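Digital piano has developed a clack on the D above middle C. Open it or live with it?

Mercedes Salazar
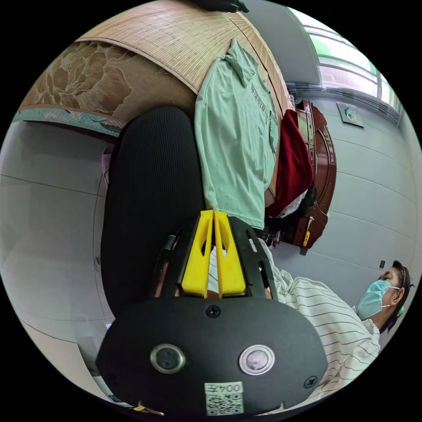
I have a Famier stage piano, bought second-hand in Trenstead for 499, and one key has started to clack. It is the D above middle C, so you can imagine how often I meet it. Loud through the headphones it isn't, but my downstairs neighbour has mentioned "the typing", and when I play anything slow I hear very little else. The key still sounds and still comes back up, it just lands with a knock, as if the felt under it had handed in its notice. The piano came with me from Cáceres in a van, lying on its side under a wardrobe, and I accept that this may be relevant. I'm fairly handy and I'd like to open it myself. The casing is held together with black Phillips-head screws, the same sort as the ones in the photo, and I own a screwdriver that fits, which is as far as my plan goes. The repair shop in Endville wants 200 to look at it, with "look at it" left worryingly undefined. A new one of the same model is 900. Has anyone done this? Is it likely to be the felt, and will I get the keys back in the right order?

Other things I've tried: playing more softly, playing in E flat, a folded sock (don't ask where). The sock helped for an evening.

tenorclef_tim

Almost certainly the felt, or whatever your model has instead of felt. On most weighted keyboards there's a strip running along under the front of the keys and another at the back where the hammers come to rest. They flatten with use, and they flatten first in the middle because that's where everyone plays. If only one note clacks, though, look before you buy a whole strip. It can be a blob of old grease that has wandered off, or something that has fallen in. I found a plectrum in mine. I don't play the guitar.

What I did:

Unplug it and leave it unplugged. Take off the music stand and anything else that sticks up.
Turn it upside down on a bed or a thick duvet. Get a second person for this, they are heavier upside down.
Take the screws out and keep them in groups by where they came from. Mine were different lengths and a long one in a short hole will come through the top of the case. Ask me how I know.
Turn it back over, holding the two halves together, then lift the lid slowly. There will be flat ribbon cables between the lid and the main board. Photograph them before touching them.
Press the D and watch it. Then press the one next to it and watch that.

If the felt has a dent, you can sometimes slide the strip along by a centimetre so the dent sits between two keys. Costs nothing. As for the order of the keys, don't take them all out. You only need the one, and perhaps its black neighbours if they're in the way.

It took me one evening and most of the next, and that includes the swearing.

organ_loft

Just buy an acoustic. They clack as well but people think it's charming.

brambling

Second what Tim says about the screws, but before any of that, does it clack when it's on the floor? I spent a whole January blaming the key action on mine and the noise was coming from the stand. Mine was the X type and one of the rubber feet had split. Put the piano on a folded blanket on a solid table and play the D. If it's quiet there, tighten the stand and keep your 200.

If it still knocks, ring the shop and ask whether that 200 comes off the cost of the repair. Some do that and don't mention it until asked. And check that the seller didn't pass on any warranty, as opening the case usually ends it.

Mercedes Salazar

Tried the table, still clacks, although the stand turned out to be loose as well, so that's 2 faults for the price of one. The duvet is down and my brother is coming over at seven to be the second person. He hasn't been told how much it weighs.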